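## 4.3 Setting the grasp force limit for soft items

This section applies to the Bramura control software when the wrist camera stream is enabled. Complete the camera calibration in Section 4.2 before you begin.

1. Open **Control > Gripper > Limits** and select the profile `soft_items`.
2. Set **Close speed** to 500. Do not use the default of 1000 for fabric items.
3. Set **Force limit** to 700 and select **Apply**. The value is stored on the controller and remains in place after a restart.
4. Open the **Wrist view** panel and confirm that the stream is live.
5. Jog the arm to the pre-grasp pose and select **Close**.
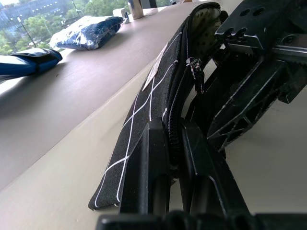
6. Read the **Contact** field. If it shows `HOLD`, save the profile. If it shows `SLIP`, raise the force limit by one step and repeat from step 5.

**Note:** Zippers, tags and printed patterns may produce false edges in the segmentation overlay. The overlay is for display only – the force controller does not use it.

**Caution:** Keep hands clear of the fingers while the **Close** command is active. The software stop halts motion but does not open the gripper.

If error 3208 appears, the profile on the controller does not match the profile in the planner. Select **Sync profiles** and wait for the status line to clear. Sites running the Roreslow planner must also reload the task file.

Changes to the default limits require approval from Sang-wook Cheon, Pristonville site.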